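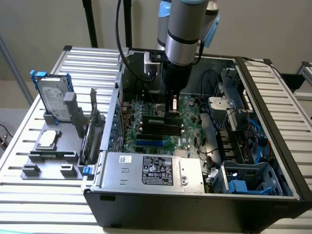 Cambiar la memoria de una torre Dell de segunda mano

Inicio > Taller > Ordenadores

Buscar en el blog Escribe y pulsa Intro

Septiembre — por el autor de Cuaderno de Cadurow

Compré dos torres Dell en Wiladum, que vende restos de oficinas. Me costaron 84 euros las dos, sin monitor ni teclado. Una la quiero para guardar las copias de las fotos y la otra para una vecina que solo mira el correo y hace las facturas. Las dos venían con poca memoria, y antes de instalar nada quería abrirlas, limpiarlas y ver qué había dentro.

Con la torre tumbada y el panel lateral quitado se trabaja bien. Todo queda a la vista: la placa verde en el centro, la fuente abajo, la jaula de los discos a la derecha. En esta placa las ranuras de memoria son cuatro, negras, una al lado de otra, y debajo hay una ranura de expansión azul que sirve para orientarse cuando uno lee el manual con la placa girada.

Lo primero que saco siempre es el disco de 3,5 pulgadas. Va en un soporte azul con pestañas y lo dejo de pie en la pieza gris impresa en 3D que uso para las piezas sueltas. Antes lo apoyaba en cualquier lado de la mesa y una vez se me cayó al suelo con 242 gigas de música dentro. Desde entonces cada cosa tiene su hueco. El archivo de la pieza lo encontré en el foro de Ziler y lo retoqué para que el disco entrara con el soporte puesto.

Después toca la memoria. Se abren los seguros, el módulo se suelta y se saca recto hacia arriba, cogido por los bordes. Para ponerlo, primero miro dónde cae la muesca. Luego se presiona por los dos extremos hasta que encaja. Hace falta más fuerza de la que uno querría hacer sobre una placa, y la primera vez da apuro.

Los módulos nuevos (nuevos para mí, son usados) los pedí a una tienda de Conceição. Tardaron más en llegar que las propias torres.

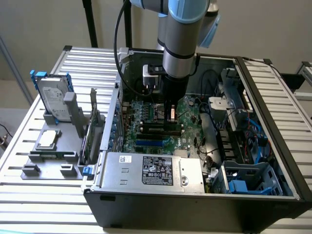 Los cables y la fuente

En estas torres los cables SATA son azules y bajan por el lado derecho, mezclados con los negros de alimentación. No los he ordenado. Pensé en poner bridas, pero la jaula tiene que poder moverse y al final las bridas estorban. Los aparté un poco hacia la pared y nada más.

La fuente la dejé donde estaba. Ocupa casi toda la parte de abajo y lleva una etiqueta negra con las especificaciones en letra muy pequeña. Si vais a añadir una tarjeta gráfica, conviene leerla con calma y con una lupa. Yo no voy a añadir ninguna. Tampoco abro fuentes, es lo único del ordenador que no toco.

El polvo lo quité con brocha. El disipador pequeño, el de aletas plateadas que está cerca del logo de Dell, tenía pelusa metida entre las láminas y me llevó más rato que todo lo demás. Para eso va bien un pincel de acuarela, de los baratos.

Qué módulo va en qué ranura

En el manual viene el orden, y merece la pena seguirlo. Con dos módulos iguales hay que ponerlos en las ranuras que forman pareja. Si solo hay uno, va en la primera. Yo pruebo los módulos de uno en uno antes de montarlos todos — es más lento, pero si alguno falla se sabe cuál es.

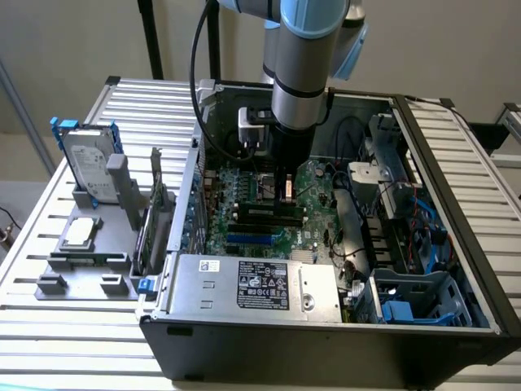

Módulo en su ranura, con el lateral de la torre todavía quitado.

La segunda torre la dejo para el jueves. Me falta un tornillo del panel y quiero comprobar si el disco es el original o lo cambiaron en la oficina de la que salió. Si es de 200 gigas, como decía el anuncio, se lo dejo a la vecina tal cual, que le sobra.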